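The Acceptance Run

The contract said 100 picks, two misses allowed. The line about the misses had been argued over for most of a winter, and it took up less room on the page than the address of the warehouse.

The inspector arrived at Bruvgate at ten to six in the morning, signed for a visor and a pair of toe caps, and was shown to a desk with a monitor on it. She had accepted conveyors, label printers, a car wash and a machine that folded hospital gowns. The gown machine had passed on a Friday-quiet shift and been returned within the quarter. She kept a copy of that certificate in her bag.

The item under test was a picking cell supplied by Jadoon to the Riltness chain of hardware stores. Its task was to take returned goods out of a bin, decide what they were, and put them on the right shelf. A person did this at present. The person in question worked the bench behind the cell, on nights, and had been asked to carry on as normal.

"Normal speed?" he said.

"Whatever you do," said the engineer from Jadoon.

"Depends who's asking."

The inspector wrote nothing down. She asked how many item types the cell had been trained for.

"3,000," said the engineer. "In simulation, all of them. In the building, fewer."

"How many fewer?"

"27 so far."

She wrote that down.

The run began at six. The arm went into the bin, came out with a box of wall anchors, turned, and placed it. It went back for a paint roller. It took longer over the roller, closing on the handle, opening again, shifting a little to one side and closing once more. The clock on the monitor did not stop for second attempts, and neither did the man on the bench, who had by then sorted his first bin and was eating a roll.

At pick 19 the arm lifted a bag of screws by the corner. The bag turned under its own weight and the screws slid to the low end. The arm held still for four seconds. Then it set the bag down on the shelf for cabinet hinges.

"Miss," said the inspector.

"It's a fastener," said the engineer. "Arguably."

"Which shelf should it be on?"

The man on the bench told her the shelf without looking around.

"Miss," she said again, and made the mark.

The next one came at pick 44, a coiled extension cord with a twist tie that had given up. The arm took hold of the plug end and raised it, and the cord came out of the bin for a long time. When the arm reached the top of its travel there was still cord in the bin. The cell's software reported a successful grasp, which was correct, and then reported that it could not complete the placement, which was also correct. It asked for help by turning on a yellow light.

The engineer went in and coiled the cord.

"That's two," said the inspector.

"I know it's two."

After that the engineer stood. Picks 45 to 80 went through clean. They included a toilet float, a tube of grout and a single left-hand glove, which the arm handled with great care and put on the shelf for gloves. The man on the bench said there was no point shelving a single glove. You put it in the drawer until the other one came in, and if it hadn't come in by February you threw it out. The inspector asked if that was written anywhere. He thought about it and said the drawer was written on.

At pick 81 the cell halted. The message on the monitor read TARGET CONTAINER: LOW CONFIDENCE. All of the goods from the first bin were shelved and the second bin had not yet been rolled in. The arm had gone to look for it a moment early and had not recognized what it found.

"Does that count?" said the engineer.

"I don't know yet. What does it think a bin looks like?"

He pulled a chair over and opened the training set on the second monitor. There were a great many folders. They had been made by the Cliston office, where a team built the cell over again in software and ran it through the night, every night, with the lights and the bin moved a little each time. He opened one from the middle.

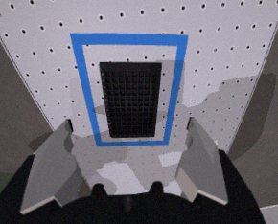 Simulated wrist view, Cliston training set. Black bin inside the blue outline, fingers open.

The inspector looked at it for some time.

"The floor's tape is yellow," she said.

"We vary the color."

"Do you vary it to yellow?"

He scrolled. He opened another folder and scrolled through that. Behind them the arm waited over the marked square with its fingers apart, and the man on the bench finished his third bin and went to wash his hands.

"There's an orange," said the engineer.

She asked how the first bin had been recognized, in that case. He said it had been rolled in before the cell was switched on, so its position had been entered by hand. She asked who would enter it by hand at three in the morning. He looked at the bench, and so did she.

The second bin was rolled in and its position entered. The remaining picks took 22 minutes and were all placed correctly, apart from a tin of wood stain that had leaked at some earlier date and stayed attached to the fingers when they opened. The arm shook it, a motion the engineer said he had not seen before. The tin let go on the second shake and landed upright on the right shelf. The inspector allowed it.

She wrote the report in the canteen. Under Result she put that the cell had placed 98 items, with two misses and one halt, the halt being outside the definitions. Under Conditions she put that the cell required an attendant for cords, for leaks and for telling it where the bin was. There was a box for the attendant's grade and hourly rate. She left it blank and went back down to ask him, but the shift had changed, and there was a different man at the bench, opening the drawer to see about a glove.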